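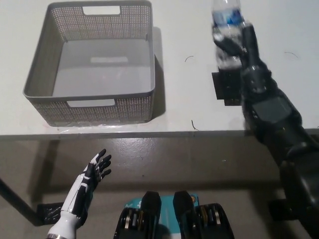 Vacancies / Stores & Supply

Stock Control Clerk — Birgate depot

Mivell requires a full-time clerk to maintain inventory records for household storage goods. The post covers 1,000 product lines held at Birgate, with monthly transfers to the Sitmont warehouse.

Duties: cycle counts, receipt of goods, entry of shortages and returns, label checks. Lifting to 70 lb is required.

Applicants need two years of stockroom experience and working knowledge of spreadsheets. Forklift certification is useful — training can be arranged in August.

Apply in writing by Fri 6 June, quoting reference 119.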